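Clothes swap is back at Grekgate Hall

What a turnout in February! The Sivthorpe clothes swap took in 526 pieces, and nearly all of them went home with someone new. Dalia Butkienė found a winter coat for each of her boys and was beaming all the way to the car park. 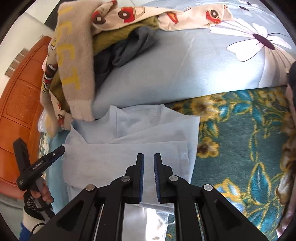 The next swap will run the same way. Bring clean clothes you're done with, get a token for each, and spend them on whatever you like. Kids' sizes go fast – come early if you need school gear. Lino Fontana has promised his lentil soup again (yes, the one with lemon). 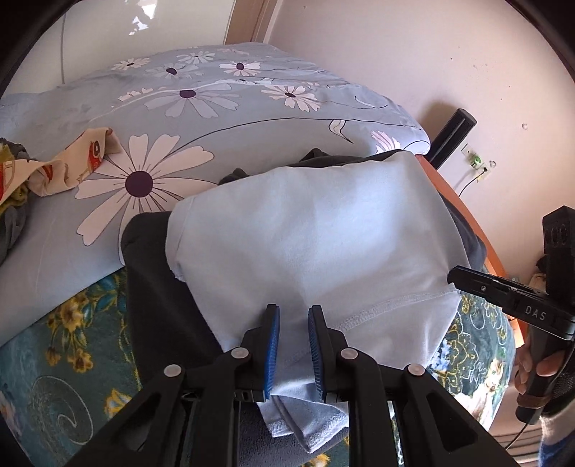 We'd love more men's shirts and anything in the bigger sizes, as those racks were bare by lunch. Da-eun Yoon will be at the mending table with her machine, happy to show you how to take up a hem or save a favourite pair of jeans. Doors open at 2, and tokens left over from last time are still good!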